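Sports Events and Their Crowds, Week 5: The Small Race Meeting
Notes for Mon 23 February

We use cookies to remember your settings. Accept all | Manage

Right, last week I rambled on about ticketing and ran out of time, so we're picking up with the country race day. I've chosen the Denwood Plate because I went to it every July as a student and I'm still fond of it (and still cross about the queue for chips).

Denwood is a flat track on the edge of Tulberg. The main race is over 2,000 metres and the meeting drew 1,831 paying people last summer, which for a town that size is lovely! Zlatko Dervishi, the clerk of the course, let me go through his running order, and what struck me was how much of the day is not racing at all. A race lasts a couple of minutes. Then everyone has a long gap to fill before the next one, and that's where a meeting makes its money or loses it.

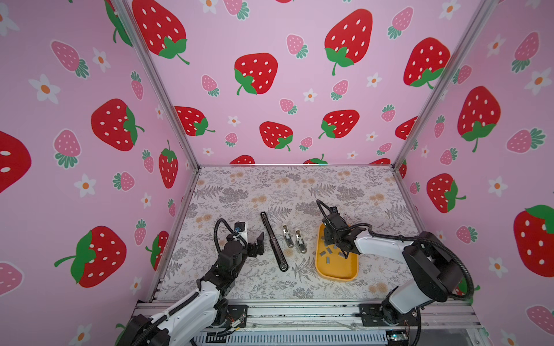
Fig. 3. Two robot arms at a worktable, with strawberry wallpaper behind.

So, the gaps. Have a look at the Ljubica Ivanov chapter in your reader. She compares Denwood with the bigger course at Tikosel and argues that people who can see the parade ring stay longer and bet smaller. I agree with the first half. The second half I'm less sure about, her sample was only 44 racegoers and they all sat in the Kadrić stand, where the tickets cost more!

For the seminar, please read pages 12 to 20 and sketch a timetable for a six-race card. Mark where you'd put the food, the music and the best-dressed prize. Bring it on paper. We've got 90 minutes and I'd like to get round everybody this time.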